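Home | Kitchens | Small Spaces | Talk | Subscribe

We use cookies to remember your settings. OK / Read more

A place for every spoon: tea with Sabina Procházka

April 6, 2020

By Imad Twal

I have known Sabina Procházka for eight years and I have never once seen her look for a spoon. Me, I go through two drawers before I find anything (and it's usually the wrong thing), so I asked her to let me in on how she does it. "There isn't a method, Imad," she said. "I just got rid of the drawer!"

What she has instead is the table. Everything she eats with lives out in the open, on a checked cloth with big stars all over it, and she sorts it right there while she talks. 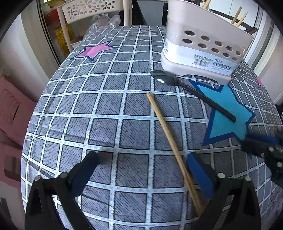 "My mother kept the good silverware in a box and we ate with the bad stuff," she told me. "So I only have the one kind. Spoons, chopsticks, done." She cooks a lot of noodles, it should be said, and she picked up the chopstick habit from her old roommate Obsa Dinsa when they shared an apartment over the Gustano bakery.

I wanted to know about the utensil holder, that pink plastic one with the little holes. Did she shop around? "For a whole afternoon," she said, laughing. "I wanted holes. The last one had none, and the water just sat in the bottom. Yuck."
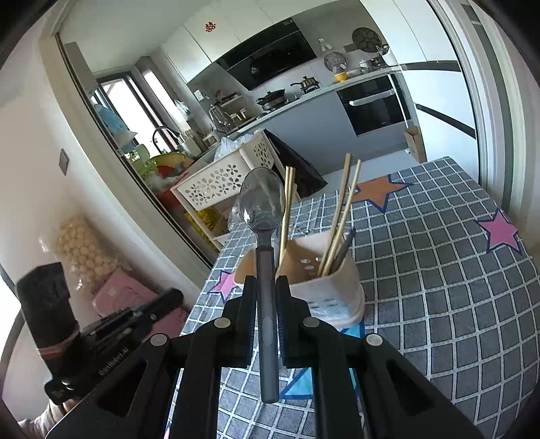
And the handles go down, always. We argued about this one for a while, because I'm a handles-up person and I think I'm right. "But then you can't tell a spoon from a fork," she said. I said you could pull it out and look. She gave me a face.

She's got plans for the cloth, too. "I'd like a second one for when this is in the wash. Still stars, though. I'm not going plain."

I went home and emptied one drawer. The other is for next weekend.

Recent in Kitchens
Zaid Farah on cooking for two
My almost empty pantry
Salim Simiyu fixes a wobbly shelf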